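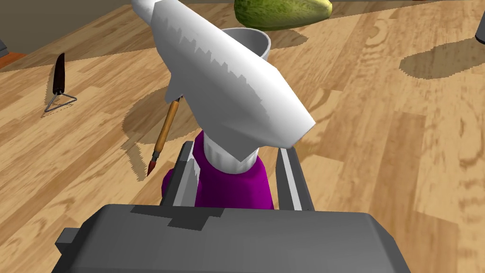
Posted by Halina Górecki

Call for makers: Ditirby Street Parade, costume and float build

The Ditirby Street Parade goes down Fitzsimmons Avenue in July, and we need people to help build it. We are looking for four paid build leads and a larger group of unpaid makers who can come when they are able. You do not have to live in Ditirby. Last year people came from Flarncombe and from farther up the valley.

The theme this year is the river. It was picked at the open meeting in the winter, ahead of "outer space" and "the old cannery." There will be six floats, a set of walking costumes for the school groups, and one very long eel that needs a lot of people under it. Drawings for the floats are done. Drawings for the eel are mostly done. The costumes have been left open, and the people who make them will have a say in how they look.

Where and when

The build is in the former carpet warehouse at 339 Lellow Road. Use the side door, as the front one sticks. There is parking behind the building and the number 4 bus stops across the street. We have the warehouse for nine weeks, ending the evening before the parade. It is open from 10 a.m. to 8 p.m. on build days, and the list of build days is taped inside the side door and sent out by email to everyone who signs up.

The building has heat in the front half only. It has two restrooms, one of them accessible, and a kitchen corner with a sink, a microwave and a refrigerator that should not be used for paint.

Build leads (paid)

Each lead takes charge of one area: float frames, costumes, the eel, or painting and finishing. The fee is $815 for the whole build, paid in two parts, the first at the end of week three and the second after cleanup. We expect about two build days a week from each lead and all of the last three days. Cleanup is part of the job.

Leads need to be able to:

Read a simple drawing and work out a materials list from it
Show a group of beginners how to do a task and then let them do it
Use basic hand tools safely and check that others are doing the same
Keep receipts

For float frames you should have worked with lumber and a circular saw before. For costumes you should know your way around a sewing machine and be comfortable with foam, cardboard and hot glue. For the eel, patience matters more than any one skill. The body is 161 hoops covered in fabric, and the hoops get smaller toward the tail, so they have to be kept in order. Painting and finishing starts in week four.

You must be 18 or older to be a lead. You do not need a degree or a portfolio, but send us a picture or two of something you have made if you have one.

Makers (unpaid)

Come for one afternoon or for the whole nine weeks. No experience is needed. Most of the work is cutting, gluing, painting, stapling and sewing on buttons. Children 12 and over may come with an adult who stays in the building. Younger children are welcome at the two family sessions, which will be announced separately.

Tools and materials are supplied. If you have your own good scissors, bring them and put your name on them. Wear clothes you can ruin and closed shoes. Sandals are not allowed on the build floor. Long hair gets tied back near the saws and the fans.

A few shop rules. Glue guns stay at the glue tables and get unplugged when you leave your seat. Spray paint is used outdoors only. Anything with a blade goes back on the pegboard at the end of the day. Wojciech Wieczorek runs the tool desk and will sign tools in and out.

Lunch is provided on weekend build days, usually soup and bread. Let us know about allergies when you sign up.

Walking in the parade

Makers are welcome to march, and we need at least forty people for the eel alone. The route is just over a mile with one hill. Eel walkers hold a pole at shoulder height for most of it, with a water stop halfway. There are two rehearsals in the warehouse parking lot during the last week. You can walk without building and build without walking.

How to apply

For the lead jobs, send a short letter saying which area you want and what you have done that is close to it. One page is plenty. Include a phone number and any weeks you will be away. Drop it in the mail slot at 339 Lellow Road or email it to the parade office, marked for Edmund Wróbel. We will meet everyone who looks like a fit, at the warehouse, for half an hour or so. You will hear from us either way.

Makers can fill out the sign-up form at the Ditirby library desk or just come to a build day and fill one out there.

If you applied last year and did not get a place, please apply again. Konrad Ziółkowski, who led the float frames for the past three parades, is moving to costumes if he is picked, so that job is open to new people.

Questions about access, bus times or bringing a school group can go to me at the parade office, mornings before noon.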